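T-shirt

From the Jisville Household Encyclopedia, an amateur reference work. Entry written and looked after by Hjørdis Tangen.

A T-shirt is a light, collarless top, usually knitted from cotton, with short sleeves that make the shape of a capital T when you lay it out. That's the short definition, and I could stop there, but I've been writing clothing entries for this site for years and the T-shirt is the one I keep coming back to (my coats entry is a disgrace, I know, I'm getting to it).

Name

The name comes from the shape. You'll see it written T-shirt, tee shirt, t-shirt and plain old tee, and I've given up correcting anyone. I use the capital letter because a small t has a curly foot and a crossbar in the wrong place, and no shirt I own looks like that! In Britain people also say "vest" for a sleeveless undershirt, while Americans use that word for a sleeveless jacket, so watch out if you're ordering from overseas.

History

The T-shirt started life as underwear. In the nineteenth century a lot of people wore one-piece long underwear, which was warm and awful in summer, and at some point it got split into a top and a bottom. The top half was the useful bit. Navies took to it, then armies, and by the middle of the twentieth century men were coming home from service and wearing their undershirts in the yard with nothing over them. Movies did the rest.

Printing came along slowly and then all at once. There were printed shirts before the war for schools and sports teams, but the big flood was in the sixties and seventies, when better inks and cheap screens meant that any band, diner or bowling league could have its own. I still have one from the Jisville swim meet with the club name spelled wrong across the back, and I wouldn't part with it for anything.

Fabric and knit

Most T-shirts are made of jersey, a knit with little V shapes on the front and small loops on the back. Get a magnifying glass out sometime, it's really lovely. Because it's knitted and not woven it stretches, and this is why a tee goes over your head without buttons or a zipper.

Cotton is the usual fiber. Polyester dries faster and holds smells longer – ask anyone who has shared a car with a runner. Blends sit in between. Combed cotton has had the short fibers taken out and feels smoother, and ring-spun yarn is twisted finer, so the cloth comes out softer. Weight is given in ounces per square yard or grams per square meter, and a heavier shirt isn't always a better one. My oldest is thin as a hanky and still going.

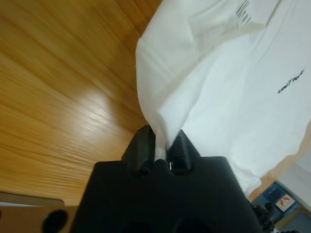

Parts and construction

The neck opening is finished with a band of ribbing, knitted tighter so it springs back. When a tee looks tired it's usually the neckband that went first. Behind it there's often a strip of tape running from shoulder to shoulder, covering the seam so it doesn't scratch and keeping the shoulders from stretching out.

The body is either a tube with no side seams or two panels sewn together. Tubes are quick to make but they can twist around you after a few washes, and once a shirt has started doing that there isn't much to be done. Sleeves are hemmed with two rows of stitching on the outside, and so is the bottom edge. 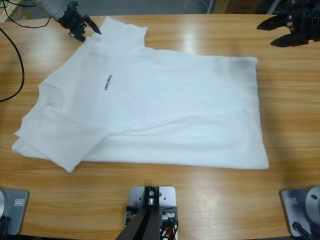 Folding is where I get letters. Ottar Granström wrote to me on 16th May to say that a T-shirt should only ever be rolled, and Oratile Visser wrote back (through me, I'm apparently the post office now) to say that rolling is for suitcases. I'm with Oratile. I spread mine on a table, face up, and bring one sleeve in over the front while the other still sticks out, just as with the white one here, and then I smooth the body before going any further. After that I turn in the second sleeve, fold the sides toward the middle, and bring the hem up to the collar. A face-up start does leave the print on the inside if you fold this way, so flip it first if you like seeing your slogans in the drawer.

Washing and care

Inside out, cool water, and go easy on the dryer. Cotton jersey shrinks mostly in length, so a shirt that fit you nicely in the store can turn into a short, wide sort of box. Don't iron straight over a print. White vinegar helps with the smell in polyester, and sunshine is good for white cotton, though it'll fade your blacks.

See also: Henley, Polo shirt, Sweatshirt, Undershirt, Coat (under repair until August)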